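蓝盒子能不能治好我家的药品抽屉

先说结论:我不太信。

家里的护理用品堆了快一年,注射器、敷料、棉签、几张不知道哪次配送夹进来的卡片,全塞在走廊柜子的同一个抽屉里。每回要找一支注射器,得先翻出半抽屉别的东西。五月里我终于受不了,开始看别人怎么收。

看了一圈,说法都差不多。Cloria 论坛上有个置顶帖,131 条回复,十条里有八条在劝人买盒子:分好类,贴上标签,从此清爽。我对“从此”两个字一向警惕。厨房里那套调料罐当初也是“从此”,现在有一半装着别的东西,标签还是旧的。

不过盒子最后还是买了。Hutwood 的塑料收纳盒,标价 1,041,凑了个满减,付了 994。省下来的这点钱,我怀疑本来就是加在标价里的。另一家 Daza 的更便宜,但带盖。带盖的盒子我用过,盖子最后都单独住在柜顶上,积灰。

动手之前先清纸。这个抽屉里的纸比东西多:说明书、送货单、名片大小的卡、折了四折的使用须知。收纳博主很少讲纸,大概因为纸不上镜。 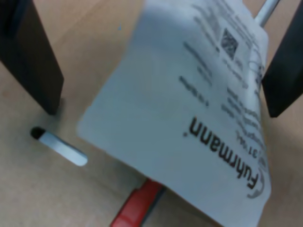
我的办法很土,纸只分两种,还会打电话问的留下,其余扔掉。供货商的联系方式留一张就够,重复的不要。网上有人建议全部扫描存手机,我试过,结果是手机里多了一个从来不打开的文件夹,纸也没扔。说明书我倒是留了几份,都是剂量刻度那一类,字小归小,真要用的时候不想靠记忆。

然后才轮到盒子。所谓“按品类分”,听着合理,做起来马上卡住。注射器和针头算一类还是两类?拆了包装的和没拆的能不能放一起?论坛上的回答是“看个人习惯”,等于没回答。我要是有习惯,也不用上论坛了。

我先照帖子里的做法试了一遍,同类的放一盒,不管包装。十几分钟就摆完了,看着是挺像样。

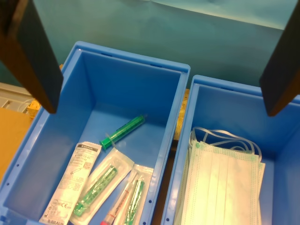
左边盒子里的注射器:一支没有包装,其余还在无菌包装里。

摆完我就觉得不对。拆了封的和密封的混在一个盒子里,好看是好看,可是半夜伸手进去摸的人不会先欣赏颜色。没包装的那种,在我家只拿来量液体、练手,跟要用在人身上的东西不该做邻居。所以“同类放一起”这条,至少在药品上我不认。后来改成先看有没有拆封,再看是什么。分类变丑了,找起来要多看一眼,但我放心。

还有长短的问题。包装袋比里面的东西长不少,横着放占地方,斜着放又互相压。商品页上写“一盒装下 30 件”,没写 30 件什么。棉签的话我信。

盒子本身倒没什么可挑的。蓝色亮得有点过头,放在浅色木面上很扎眼,家里人说像幼儿园。上沿那一排小圆孔我至今没想出派什么用场,页面上说是透气,可它本来就敞着口。圆角比较好擦,这一点算它赢。

标签我暂时没贴。Fedandale 那家文具店的标签机看了两次,两次都放回去了。敞口的盒子,低头就能看见里面有什么,贴个“注射器”给谁看呢。等哪天真有人问我东西在哪儿,再说。

目前两个盒子都还在台面上,没进抽屉。抽屉我量过,深度够,宽度差一点,并排放不下,得一前一后。一前一后的话,后面那个多半又会变成原来的抽屉。周末打算把隔板拆了再试一次,拆不下来就退一个。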